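Running One Wheel Controller Across Two Simulated Worlds

Cliltside team, updated October

Our rim-tracking controller takes a circular target, a hub position and an axis, and produces end-effector poses that stay on the rim. Nothing in it depends on what the circle belongs to. The steps that follow set up two worlds in the Hollis simulator and run the same controller node in both. You need Hollis 2 and the Ikomwood planning package already built.

1. Start the bridge on port 1901. The default port collides with the log viewer - change it in the launch file, not on the command line, or the second world will not pick it up.

2. Load the array world and the console world as separate instances. Each instance gets its own namespace. Do not share the transform tree between them.

3. Set the physics rate to 1000 Hz in both. The controller runs slower than that and interpolates, but contact at the rim gets unstable if the solver step is any longer.

4. Define the wheel frame. Put the origin at the hub, with z along the axis of rotation and x toward one spoke. If x falls between spokes, the planner will place grasp candidates on top of them.

5. Open a render window for each world and check the geometry before sending any commands. 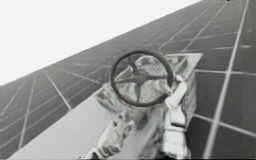

Array world, with the four-spoke ring at the end of the foil-wrapped arm. Next, the console world, with the right hand on the rim and the left hand free. 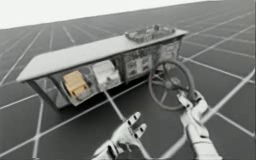 One reader at Bullport wrote in that the grasp step failed for them until they raised the contact margin, and asked whether the published value was a typo. It was not, but it assumes the collision mesh has been decimated. With the full mesh, use 2 mm.

6. Generate grasp candidates. The default is 25 per wheel, spaced evenly by angle. Candidates that fail the reach check are dropped silently unless verbose logging is on.

7. Send a small rotation first. Five degrees is enough to show a sign error in the axis. If the commanded and measured angles diverge, flip z in the wheel frame and reload.

8. Increase the rotation in steps. For anything over 90 degrees, enable regrasping in the planner config. The free hand must be listed as available or the planner returns an empty path with no error code.

9. Save the run. Logs are written per namespace, and the compare script expects both files in the same folder.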